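Speaker notes – Granard student robotics project, end of year talk
Golnar Talebi, August 2, 2022 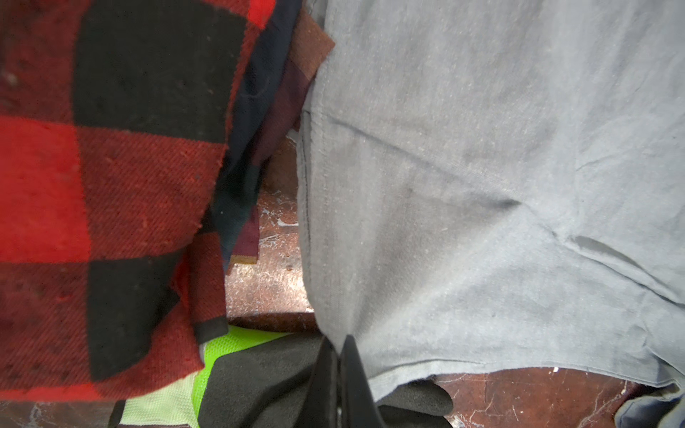
Start with who we are. Student project, four terms, one arm. The task is sorting old clothes into piles on a bench. Say thanks to Trerkon for the arm loan before I forget, then move on.

Why cloth. A block stays the same shape when you pick it up. A shirt doesn't. Ask the room who has folded a fitted sheet. Wait for hands.

The pile. We put several items down at once and let them overlap. Checked flannel, a grey cloth, neon mesh, dark pieces on top of dark pieces. The dark ones are the hard case – the edge between two of them is hard to pick out, even for us.

Gripper. Two fingers, black, wrist camera looking down between them. Point out that the fingers are always in view, so the software has to learn to ignore them. Melis did the first version of this and it kept trying to pick up its own fingertips. (Pause, people usually laugh.)

Numbers, keep it short. 1370 grasps recorded since December. We labelled 400 by hand. On the last test run 70 per cent came up with one item only. Most of the rest were doubles.

Hems. We aim for hems and folds because there is something to pinch. Flat cloth in the middle is much worse. Jesent is rewriting that part now, so don't promise a date.

If there is time: the bench top. It's shiny and scratched, and the glare was read as white cloth for almost a week. We changed the lamp angle.

Questions, 3 minutes. If asked about cost, send them to the handout. Code link is on the last slide.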